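I started learning to swim properly in January, which anyone sensible will tell you is the worst month for it. The changing rooms at the Gulbridge baths have one working heater and it's over the door, so every time somebody comes in or goes out all the warmth goes with them. But I'd said I would do it, and I'd told my sister I would do it, and she has a long memory.

I should explain that I could already swim, sort of. I grew up in Skomdale, where the school took us once a week on a coach that smelled of crisps, and I got my 20 metre badge by doing a kind of angry breaststroke with my chin up. That was the stroke I took into adult life. It got me across hotel pools and once, badly, out to a raft on a lake. What I'd never been able to do was front crawl, with my face in the water, breathing to the side like a person who isn't in trouble.

So on 15th January I turned up for the adult improvers' class with a costume that had gone see-through at the back (I found this out later, thank you everyone) and a pair of goggles from the corner shop.
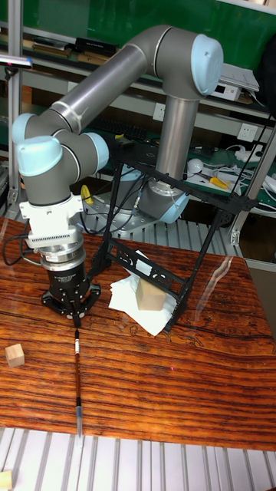 The teacher is called Silvana Furtado and she doesn't shout, which I'd been braced for. She had us all hold the rail, put our faces in and hum. That was the entire first half of the lesson. Humming! You can't hum without breathing out, and if you're breathing out then the water can't get up your nose, and apparently most of us who never learned crawl have been holding our breath since we were seven. I felt a complete fool for five minutes and then I felt quite pleased with myself.

The second half was kicking with a float and I went backwards. I didn't know you could. My ankles are so stiff that my feet point down like a pair of garden hoes, and all that kicking was pushing me gently towards the deep end behind me. Silvana told me to sit on my heels in front of the telly every evening, and I did, and it hurt, and by the third week I was at least going forwards.

Breathing was the real wall, though. I could manage one length of the shallow bit on a single lungful, and I could stand still and practise turning my head, but put the two together and I swallowed half the pool. I'd lift my head up to the front, my legs would sink, I'd panic and grab the lane rope. Then a nice old boy in the next lane would overtake me on his back.

What finally helped was looking at the wrong place. I'd been trying to look up at the ceiling to get my mouth clear, and Silvana told me to keep one goggle in the water and look along the surface at the lane rope. It feels much too low. You're certain you're going to get a mouthful, and sometimes you do, but there's a little dip in the water next to your face when you're moving and the air is in there. I must have read that in a book years ago and never believed it.

A few people have emailed since my last post to ask about kit and that sort of thing, so I'll put the most common one in.

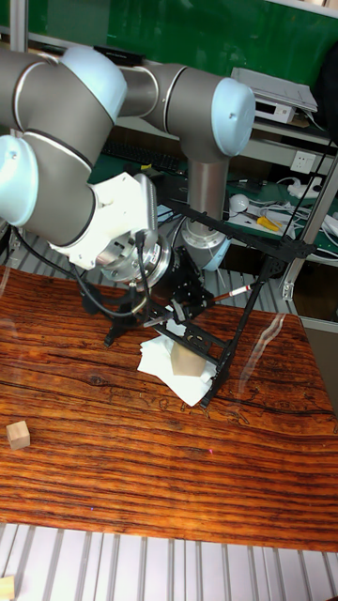

Do you need expensive goggles to learn front crawl?

I'd say spend a bit more than I did the first time but don't go mad. My corner shop pair leaked from the first length and I spent more of that lesson emptying them than swimming. The ones I have now are Casado, mid-price, and I bought them because the woman at the desk let me press them to my face without the strap to see if they stuck. They did. If they stay put for a couple of seconds with no strap, they fit you, and if they drop off, try another shape. Don't rub the inside with your finger either, it takes off whatever stops them fogging. I've ruined one pair like that already.

As for hats, I wear one now and I look like a boiled egg. It does keep my hair out of my mouth.

By April I could do four lengths without stopping, slowly, and that was when I signed up for the monthly card and began going on my own in the mornings as well. The early session is a different world. There's the fast lane, where I don't go, and there's a woman in the medium lane who does 2,000 metres before work and then eats a banana in the foyer with wet hair, perfectly calm. I asked her how long it took her to get to that and she said she'd stopped keeping track after the first 1,000, and offered me half the banana.
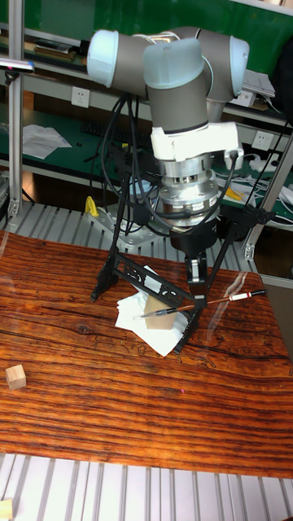

I've also tried the pool over at Wustside, partly to be nosy. It's newer and it's warmer and there are proper cubicles with hooks that stay on the wall, but the lanes are narrow and I kept clouting people with my left arm, which still comes over far too wide. I went back to Gulbridge the next week. The parking's free, and I know which shower works.

The 259 bus stops right outside too, if you're coming without a car, though it's packed with school kids after three and you won't want to be standing there with a damp towel under your arm.

Next thing on the list is tumble turns. Silvana showed us one at the end of the last class and I had a go, came up facing the wrong way under the rope in somebody else's lane, and had to apologise to a man I think might be my dentist. I'm seeing him for a filling soon, so I suppose I'll find out then.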